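Umero Racing Looks to March: An Interview With Crew Chief Shagufta Yousafzai

Published 8 Jan 2025

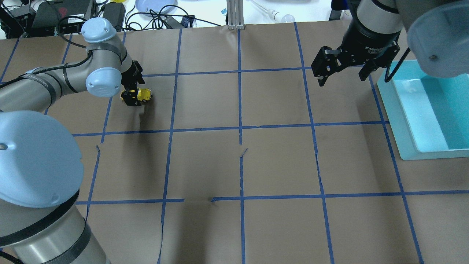

A Change of Clutch, a Change of Rider

The Umero motorcycle drag racing team will open its season in March with a new rider, a rebuilt clutch program and a shorter list of events. Crew chief Shagufta Yousafzai met with the newsletter of the Zenda Riders Association at the team's shop to discuss the winter's work.

Ms. Yousafzai joined Umero as a clutch technician and was named crew chief after the retirement of Uwe Fuchs, who had held the post for 19 seasons. Mr. Fuchs remains available to the team by telephone.

"Uwe left us a complete set of notebooks," she said. "Every pass is written down, with the air, the track temperature and the clutch weights. I still open them before I make a change at the track. His handwriting is the only difficulty."

The motorcycle will be ridden this year by Waqas Soomro, who comes to the team from the Pro Street ranks. He replaces Shahzad Minhas, who has moved to a management position with Tornorier, the team's fuel system supplier. According to Ms. Yousafzai, the two riders differ in weight and in the way they leave the starting line, and both matters affected the chassis.

"Shahzad sat well forward and stayed there," she said. "Waqas moves back as the bike comes up on power. We lengthened the wheelie bar and moved the foot pegs. We will know more after testing, and I expect to move them again."

The Clutch Program

The larger part of the winter was given to the clutch. Last season the team recorded two early-round losses that Ms. Yousafzai attributes to uneven wear in the clutch pack. Both came in warm conditions, and in both the rear tire lost its grip before the 60-foot mark.

"We were asking the clutch to do too much too soon," she said. "The engine was making good power and we had no proper way to hold it back for the first second. The new arrangement brings the power in by stages. It gives up a little on paper at the start of the run, and I am content with that."

Parts for the new clutch were machined by Swanson, which has also supplied the team with a spare primary drive. Asked whether the team would share its settings with other Swanson customers, Ms. Yousafzai declined to comment.

Schedule and Licensing

Umero will not enter the two longest trips on last year's calendar. Team manager Geetha Amin confirmed the decision in a separate conversation and cited the cost of travel and tires. "The sponsors were consulted and they agreed with us," Ms. Amin said. "We would like to arrive at fewer races with more spares in the trailer."

Mr. Soomro must complete his license upgrade before the opening event. The procedure calls for a series of partial passes followed by full passes under observation. The team has reserved track time for this purpose and will carry number 326 on the motorcycle during both testing and competition.

Asked what result would satisfy her at the first event, Ms. Yousafzai named qualifying in the top half of the field. "After that it depends on who is in the other lane," she said.

Members who wish to attend the open test session may apply to the association office for a pit pass.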